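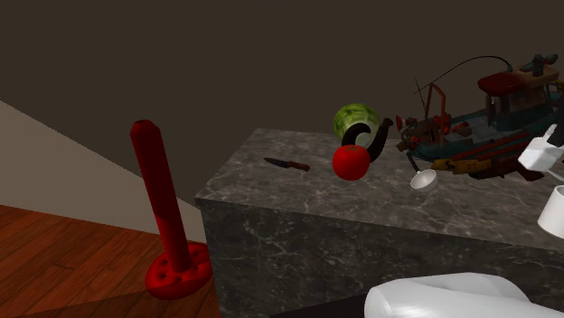
Praneo simulation tests: FAQ

Print this page | E-mail this page

Why is there a boat on a kitchen counter?
We place objects which do not belong together, so the policy cannot guess from the room.

How many scenes do you use?
We use 300 for training and 56 for testing. The test scenes are never shown in training.

Does the arm see the object names?
No. It receives only one written instruction, such as "pick up the apple."

Contact: Leidy Ríos, Skolano | Back to top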